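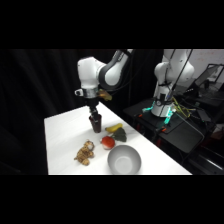

Fig. 7. Arm A holding the cup by the rim, just above the table.

7. Cup stuck in gripper / fault 207

Read this before you touch anything. Applies to the two-arm Kakedus cell with Iltida control software. Written after the January drop, updated September 2025. Questions to Lina Masri.

What you'll see: arm A stops low with the cup still in the fingers. Pendant shows 207 (release not confirmed). Sometimes 505 comes up right behind it, sometimes not. The cup can be very close to the tabletop like in Fig. 7 and still count as "in the air" for the software. It won't open on its own.

CAUTION: A stopped arm is not a safe arm. The program can restart from the desk laptop if somebody hits Resume. E-stop first, then reach.

CAUTION: Fingers stay under force with the E-stop pressed. Keep yours off the rim of the cup and out from between the pads.

7.1 Make it safe

1. Press the E-stop on the pendant. Not Pause. Pause doesn't drop the drives.
2. Check arm B too. Separate controller, separate E-stop circuit on the older cells. Press its button also if you have one.
3. Tell whoever is at the laptop. Take the run out of Auto in Iltida and leave the window open so the log is kept.
4. Write down the code and the step number from the pendant. The step number clears at reset and we can't get it back.

Base lights on the arm stand only mean the stand has power. Don't read them as "stopped" or "ok to enter".

7.2 Get the cup out

1. One hand under the cup, flat, from the side. If there's no room under it, put the folded cloth from the kit there instead.
2. Turn the manual release on the gripper a quarter turn. Slow. If it's stiff go to 7.5, do not use pliers.
3. Lower the cup to the table and slide it clear of the fingers. Don't pull down while the fingers are closed, this is how the pads got torn in January.
4. Turn the release back until it clicks. No click = next grip will fail the same way.
5. Leave the other items where they are for now. Toy food, bear, bowl, all of it. Wissam Shboul wants a picture of the layout before the table is reset.

Note: if the cup falls, let it. Do not grab for it under the arm.

7.3 Look for the cause

In this order, quickest first.

1. Pads. Wipe with a dry cloth. Shiny pads or a split edge, swap both, never only one.
2. Grip depth. Rim grips are the worst for 207. If the fingers are only on the top edge the cup can tilt on release and hang on one pad. Re-teach the pick lower.
3. Release height. Set too high and the cup drops, set too low and the arm pushes the cup into the table and trips on force. Start from the taught table height and re-teach. Don't guess from the last job.
4. Clutter. Is something soft or round under the place point or right next to it? The bear got a paw under the cup twice during testing and the arm read it as the table.
5. Cables. Follow the gripper lead back from the wrist. Any tight bend or rub mark, stop and report.
6. Loose wires on top of the stand. Tuck them back, don't unplug to tidy. Unplugging the Qaisi interface box while powered gives you 763 and then you have two problems.

7.4 Restart

1. Hands and tools off the table, everybody back behind the line.
2. Release both E-stops. Wait for the pendant to finish its check, up to 115 seconds.
3. Clear 207. If 505 is there clear it second. Wrong order and both come back.
4. Jog arm A straight up in slow mode, fingers empty. Straight up only!! Do not swing toward arm B from a low position.
5. Open and close the gripper three times with nothing in it. Listen for the click at full open.
6. Run one pick and place with the cup at reduced speed, hand on the E-stop the whole time.
7. Good? Back to Auto. Not good? Leave it off and tag the cell.

7.5 When to stop and call

- release won't turn
- 207 twice in the same shift
- 763 at any time, even if it clears
- arm sags when you release the E-stop
- any mark, crack or bent finger
- somebody was touched by the arm, no matter how lightly

Stop the cell, tag it, call Lina or Wissam. Don't strip the gripper yourself, the Bresis spring inside is preloaded and will come out fast.

Fill in the fault sheet befor you leave the cell. Code, step number, which arm, what was in the gripper, how it was gripped (rim, side or base), who reset it. Skipping "how it was gripped" is why we took so long to find this one, so please dont leave it blank.

Next: 8. Pad replacement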